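Budget for a two-arm robot, sim first or buy first?

Flurstead_lab
Posted 15th June

We're a small shop, trying to plan for a two-arm robot to open doors and pick stuff up. Got $3,000 left for this year, next money comes in September. Been running it all in simulation so far. One arm is right up at a door handle here, other one is free:

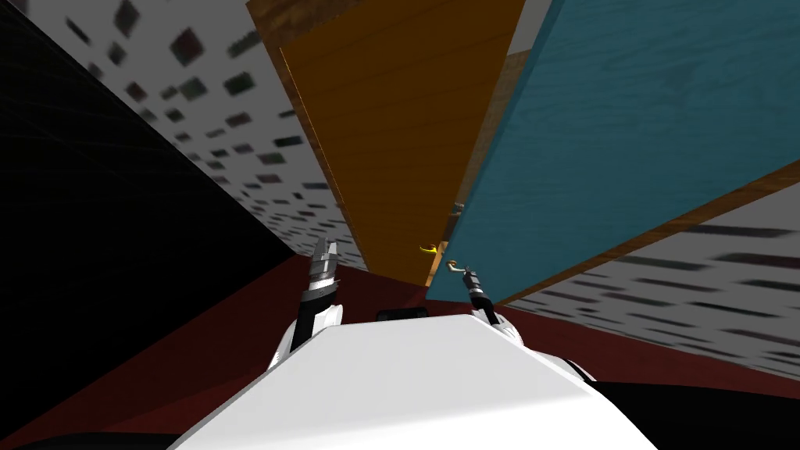

Simulated robot at the doors, right gripper next to the handle on the teal one

Do I spend now on a gripper or on a better computer for the sim? Quote from Pudisell was $769 per gripper, we'd need 2. Shipping not included I think.

manninen_fan

Gripper. Sim will run on whatever you have, just slower. But ask Pudisell for the finger pads as a seperate line, they wear out and you want spares in the budget. Also cables. Everyone forgets cables. I'd keep up to 50 bucks a month back for junk like that.

Unutham

Disagree, wait. Door handles and loose objects want different fingers, so don't buy till you know which job matters more. We do a lot of close-up checks from the gripper view before ordering anything. Plain two finger type with light pads, tall gray object that tapers down to the fingers:
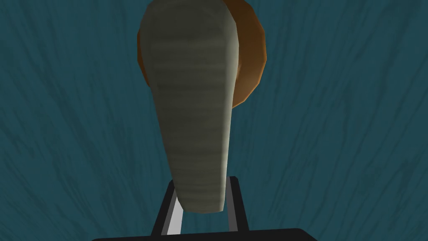
What I'd put in the plan

Finger opening width, written down for your widest part. Payload of the arm with gripper ON. Mount plate, get the price in writing. Then computer if theres money left. Rent one first maybe.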